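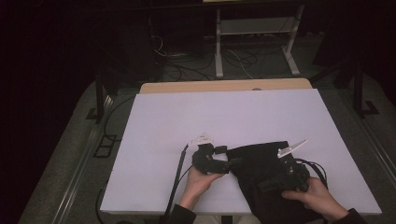 Home Papers Notes People Contact
August 16, 2021
Akosua Baidoo and Cheuk-hei Lau
Search this site Go

4. Segmenting the two-handed recordings

I'll admit the segmenter was meant to be an afternoon's job. We had 342 recordings of cloth being folded with a pair of hand-held grippers, and all I wanted was a start and an end for each grasp so that the planner (Wenwood, Section 3) had something tidy to learn from. My first go simply looked at jaw width. If the jaws closed past a threshold, I called it a grasp, and I was rather pleased with myself until Cheuk-hei plotted the results for dark fabric.

Thin cloth barely changes the jaw reading at all, so a good pinch and a complete miss look nearly the same. Worse, the two hands drift in and out of step, and my code treated each as if the other didn't exist. We ended up with 2,935 segments, and lots of them were just somebody shuffling their grip.

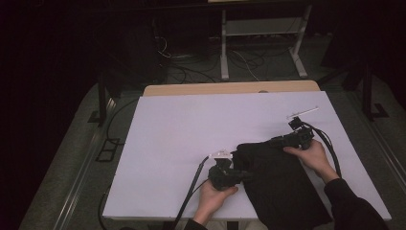 So the second version, which we call Isetti, looks at both hands together. It takes the head view and the two jaw signals, lines them up on one clock, and only opens a new segment when the cloth mask near a jaw starts moving with it. The mask is the fiddly bit — black cloth next to a black gripper is horrible to separate, and I spent most of March on that alone. In the end we let the pale board do the work and masked everything darker than it, then subtracted the gripper using its tracked pose.

Figure 4. Segment boundaries from the jaw-only method (top row) and from Isetti (bottom row) for one fold, left and right hands drawn separately.

We kept the smoothing window at 20 samples throughout. I did try longer ones, and they swallowed the quick regrasps that Wenwood most needs to see. Clock drift between the two grippers is handled before any of this, with the Grivurport logger, and I'll come back to it in Section 5.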